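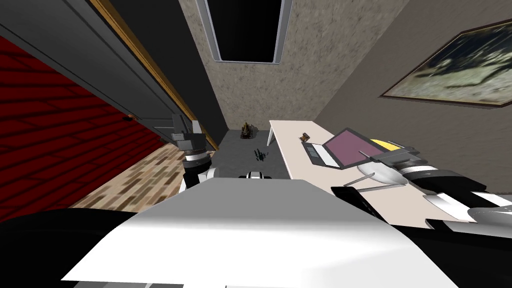

4. Your first session in the simulator

Welcome to the fun bit! By now you should have Ekex installed and your club login working (if not, go back to section 3). In this section you'll load the practice room, get both arms moving and save your first run. Allow one club evening for it, and work in pairs if you can – one driving, one reading out the steps.

Everything you do here counts towards the Cendholm Schools Challenge, and the club's best 500 runs go into our entry. We had 200 saved by the end of April, so there's plenty of room for yours!

Loading the room

1. Open Ekex and choose Rooms, then Study. The first load is slow, and the progress bar likes to sit at 71 per cent for a while. Leave it alone.

2. When the room appears you'll be looking down over the robot's own white body, with the brick wall on your left and the long desk on your right. If you're seeing the room from somewhere else, press H to go back to the head view.

3. Check that you can see both arms and the open laptop on the desk. If an arm is missing, press R to reset the room.

Note: The robot model is called Unnithan, after the team's first project. You'll see that name in the menus and in every saved file.

Moving the arms

4. Press 1 for the left arm or 2 for the right. Start with the right, as it reaches out over the desk.

5. Push the left stick gently. The whole arm follows the gripper, so think about where you want the fingers to go and let the software sort out the joints. It feels odd for five minutes and then it's brilliant.

6. Use the right stick to turn the wrist. Practise pointing the fingers straight down, then level, then straight down again.

7. Squeeze the trigger to close the fingers and let go to open them.

8. Swap to the left arm and do the same. Keep it clear of the brick wall while you get used to it.

Caution: The simulator won't stop you driving a gripper into the desk. You can't break anything, but a hard knock ends the run and you'll lose your score for it. Slow down for the last bit of any downward move.

Your first task: the hover

9. Bring the right gripper over the desktop, just in front of the laptop, with the fingers pointing down.

10. Press Start. Hold the gripper still until the timer turns green, then lift it clear and press Stop.

11. Do it again, lower this time. A clean hover without touching anything is worth more than you'd think, and the top score in the club is 1,036. Please beat it!

Note: Don't try to pick things up yet. Grasping is in section 5, and it goes much better once your hovers are steady.

Saving your run

12. Choose Save and type your initials and the task name, like this: SC-hover.

13. Tick Share with team. Your run is copied to the Evgate folder, where everyone can play it back.

14. Watch at least one other person's run before you go home. You pick up so many tricks this way (look at how the good drivers turn the wrist early, well before they get near the desk).

Caution: Runs saved without initials can't be entered for the challenge. You can rename them from the Saved page, but only on the computer they were made on.

If you get stuck

The arm won't move: check you've pressed 1 or 2, then check the controller lead.

The picture is jerky: close any other programs and set Shadows to Low.

The arm has folded up on itself: press R. It happens to all of us!

For anything else, ask Sekar Chong at the front bench.

Section updated May 24, 2018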